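Projet de fin de semestre — Passagers bloqués : que fait une gare routière quand la route ferme ?

Groupe : Špela Radulović, Arben Petkov, Gemma Mellor
Remis le mardi 8 décembre 2020

En novembre, un glissement de terrain a coupé la route de Vetoscombe. La gare routière a gardé 112 voyageurs pendant la nuit. Nous avons interrogé cinq personnes et lu le registre de l'exploitant, Kolev.
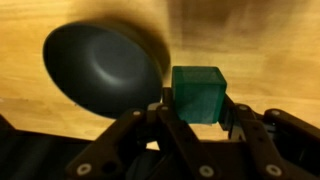 Le premier problème a été le repas. Le buffet fermait à 20 heures et son gérant, Gorazd Tomić, n'avait plus que de la soupe. Il l'a servie dans des bols ronds à bord sombre, du genre de celui qui est posé à gauche sur la table en bois clair, et il a fallu les laver entre deux services.

L'information a mal circulé. Le panneau d'affichage indiquait encore « retardé » à minuit, alors que la route était fermée depuis la fin d'après-midi — Kolev n'a prévenu ses guichets qu'à 22 heures.

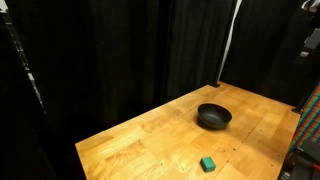

Les guichetiers ont alors distribué des bons d'hôtel, mais les hôtels du centre étaient complets. La plupart des voyageurs ont dormi sur les bancs du hall.

Coût déclaré par l'exploitant : 3 925 euros, dont 600 pour les couvertures.

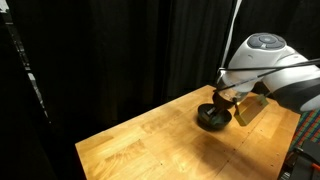
Nous proposons d'abord une alerte par SMS dès la fermeture d'une route. Il faudrait aussi des prises dans le hall, car les téléphones se sont vite déchargés. Les rallonges devraient passer au sol, le long des murs, et non pendre en travers comme les deux câbles noirs devant le bras blanc.

Limite du travail : aucun chauffeur n'a pu être interrogé.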